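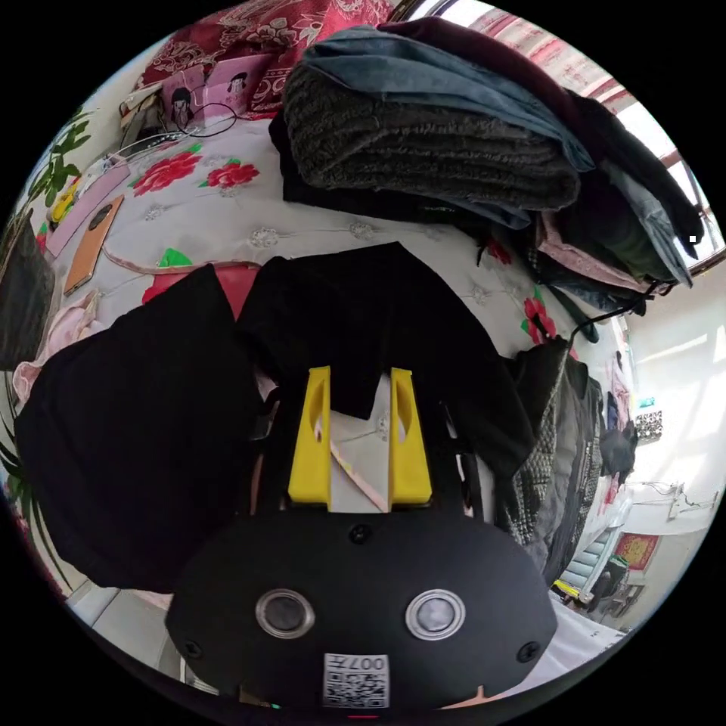
2023-08-10

Packing for ten days, one bag, and why I'm doing it again

Quick one tonight because the bus is at 5 and I still haven't found my charger. Going to Figueroa for ten days. One bag. Same as last June, when I swore I'd never do it again, and then I got home and realized I hadn't missed a single thing except a second pair of shoes. So.

A few people asked for the list after last time. There isn't really a list. There are sort of rules. Here goes.

Start with the black stuff

Everything black goes out first. Shirts, the thin sweater, the long thing I sleep in. Black goes with black, no thinking. Doesn't show coffee. Does show lint, and every hair from every animal you have ever met, so bring a roller or just live with it. I live with it.

I used to plan outfits per day. Wrote them down and everything. By day three it was raining and the whole plan was garbage. Now I just pack tops that go with both bottoms and leave it.
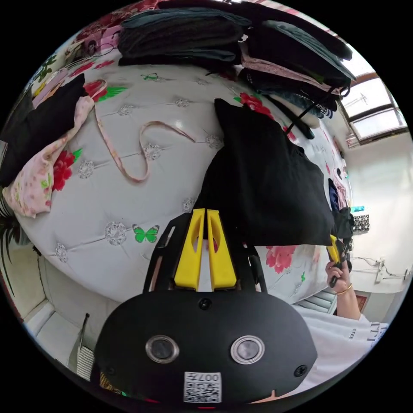 Fold or roll

Had strong feelings about this once. Rolled everything for years becuase some travel site told me to. Then I got the Hikano bag, which opens flat like a suitcase, and rolling made it lumpy and I couldn't zip it. Folded now. Big flat folds, heaviest stuff by the back panel, socks in the corners. Underwear in a bread bag. Yes a bread bag, it weighs nothing and it's free.

The Hikano was 102 dollars on sale and I complained about it for a month. Zipper still good though. One strap squeaks.

Do the laundry math

Ten days is not ten shirts. It's four shirts and a sink. The place in Figueroa has a laundromat on the corner, open 24 hours, or was last year. If it's closed I'll wash stuff in the shower with the hotel soap like last time, when I hung my shirts in the window and the lady across the street waved at me every morning.

Things that dry overnight: the thin shirts, socks, the sleep thing. Things that don't: jeans. Never jeans. I brought jeans last June and they were damp from Tuesday until I got home, and smelled like a basement.

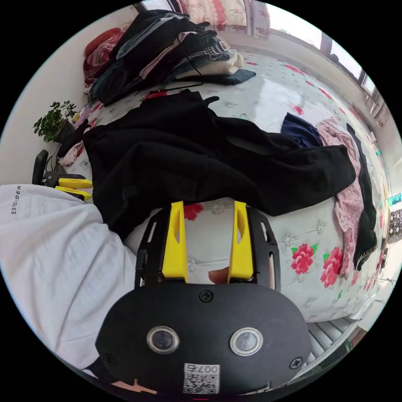

Shoes, ugh

Wear the big ones on the bus. Second pair this time, the flat Zustano slip-ons, they squash down to nothing. Not cute. Fine for the market, fine for the beach path, not fine for the hill. That hill. 524 steps from the harbor to the room according to the sign at the bottom, and I hate that somebody put a sign there.

What I leave out last

The second book. Always the second book. Also the "nice" top, the umbrella, the full-size shampoo. I pile it all on the bed and then take things away until it zips. Takes me the whole evening and I end up putting one thing back anyway. Tonight it was the swimsuit, which, ok, I should of packed that first.

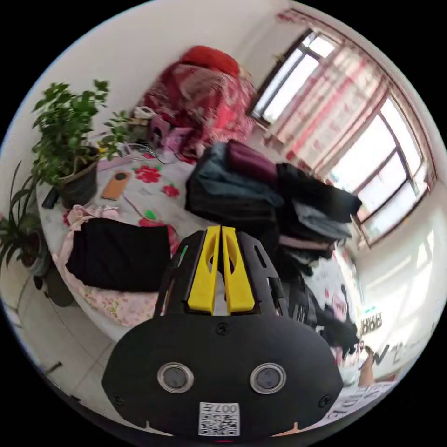
Black on flowers, the day before.

Still to do: water the plants, pay Dasteo for the phone plan so it doesn't cut off halfway there, find the charger (!!), set two alarms. Maybe three. Will post from the bus if there's signal, otherwise see you in ten days.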